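Irnthorpe Annex, wash corner: slip and water checklist
January round, second walk-through

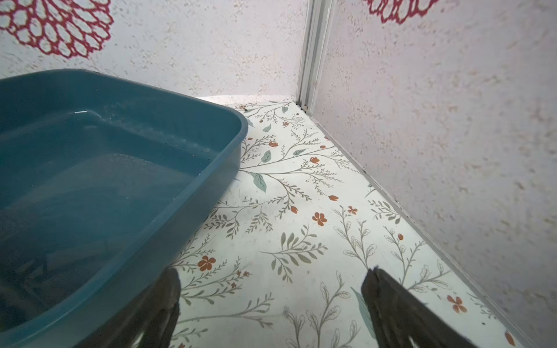 Catinca Matei asked for the tub item to be moved up the list, on the grounds that standing water should be dealt with before anyone starts on the walls or the floor print. Moved to item 1 from this round on.

1. Tubs and basins
No tub left with water in it at end of use. FAIL
Comment: blue plastic tub on the floor with a shallow layer of clear water. Tip out, wipe the rim, store upside down.

2. Rims and handles
No cracks or sharp edges on plastic ware. OK
Comment: rim of the blue tub has specks and droplets on it. Run a hand over it once it's dry and report anything rough.

3. Floor covering
Flat, no lifted edges, no tears. OK
Comment: the flowered pattern makes small spills hard to spot. Check by touch or with a flashlight held low. Turnen quoted for a plain gray replacement last year and it was not taken up.

4. Baseboard and floor seam
Clean and closed along the full length. FAIL
Comment: dark specks of dirt in the seam on the right-hand side. Brush out with the stiff hand brush, then damp cloth. Do not flood the seam.

5. Corner trim
Fixed top to bottom. OK
Comment: push test done at knee height and shoulder height. No movement.

6. Wall surface
No damp patches, no flaking. OK
Comment: the tan flecks are part of the finish. Two earlier sheets logged them as mold and they should be struck out. The red floral medallions are to be dusted dry, no spray.

7. Water temperature at tap
Not measured, thermometer is at Urkcombe. Carry over.

8. Walkway
Clear path of 74 cm from door to tap. OK
Comment: holds only while the tub stays on the wall side.

9. Cleaning products
Closed, labeled, on the high shelf. OK
Comment: one Peixoto bottle nearly finished, reorder.

10. Wet floor sign
Present and readable. FAIL
Comment: hinge broken. Use the spare from the hallway.

Result: 3 fails, 1 carried over. Items 1 and 4 to be fixed the same day, item 10 within 7 days. Recheck at 4 p.m. once the seam has been brushed.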